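Flores artificiales en jarrón: galería del taller de Trosilville

Actualizado en noviembre

En esta página reunimos los arreglos de flor artificial que se montan en el taller de Trosilville. La galería empezó como un cuaderno de notas para uso propio y con el tiempo la hemos ido ordenando, porque varias personas nos preguntaban qué tallos combinamos y cómo se sujetan. No vendemos los ramos. Los tallos se guardan sueltos y se vuelven a usar en la composición siguiente.

Trabajamos casi siempre con jarrón. La espuma seca da más libertad para inclinar las flores, pero deja agujeros y hay que cambiarla a menudo. En un jarrón de vidrio transparente los tallos quedan a la vista y conviene cortarlos a una altura parecida, con alicate de corte lateral. Las tijeras de cocina no sirven para el alambre interior y se mellan.

Sobre el material

La mayor parte de los tallos procede de dos compras, una a Valton y otra a Konstantinidis. Los de Valton traen el alambre más grueso y aguantan mejor una flor pesada. Los de Konstantinidis se doblan con los dedos y van bien para las ramas finas de relleno. Las hojas vienen aplastadas en las dos marcas. Se abren una por una, desde el nervio hacia fuera, y si no ceden se les da vapor a 25 centímetros de distancia. El secador de pelo también vale, en la posición más baja.

Para el peso del jarrón usamos 900 gramos de grava lavada cuando el ramo va a quedarse en una estantería. En la mesa de trabajo no hace falta.

Orden de montaje

Primero entra la flor más voluminosa, que marca la altura. Después van las medianas, repartidas a distinto nivel para que no formen una fila. Las ramas finas y el verde se dejan para el final y tapan los huecos. Los tallos que todavía no tienen sitio se dejan tumbados sobre la mesa, a los lados, con la cabeza hacia fuera para no aplastar los pétalos al apoyar la mano.

Los colores fuertes dan más problemas que los claros. Un rojo o un naranja colocado arriba se lleva toda la atención, y por eso solemos bajarlos hacia el borde del jarrón. El azul, en cambio, funciona bien en lo alto. Los blancos admiten cualquier posición.

Limpieza y guardado

El polvo se quita los jueves con brocha plana de cerdas suaves. Cuando una flor está muy sucia se pasa por agua tibia con jabón neutro y se cuelga boca abajo, lejos de la ventana. El rojo puede desteñir en el primer lavado, así que va aparte. Para guardar usamos las cajas largas de Curkar, con tres capas como máximo y papel de seda entre una y otra. Las rosas se atan en manojos pequeños y el resto se guarda sin atar.

Ramo variado con girasol rojo

Hortensia azul en la parte alta, flores blancas y dos flores de color melocotón, de tipo peonía, en el centro. El girasol va abajo a la derecha y la rama lavanda abajo a la izquierda. Fuera del jarrón quedan las amapolas naranjas y un manojo de rosas blancas y rosa pálido.

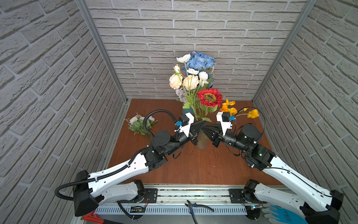
Graciela: yo las hortensias de tela las lavo en seco, metidas en una bolsa con sal gruesa y agitando un poco. Con agua se me deshilachó el borde de los pétalos y ya no hubo manera de arreglarlo. Lo de separar el rojo lo confirmo, me tiñó dos margaritas blancas. ¿Las cajas de Curkar cierran bien o entra polvo por las asas?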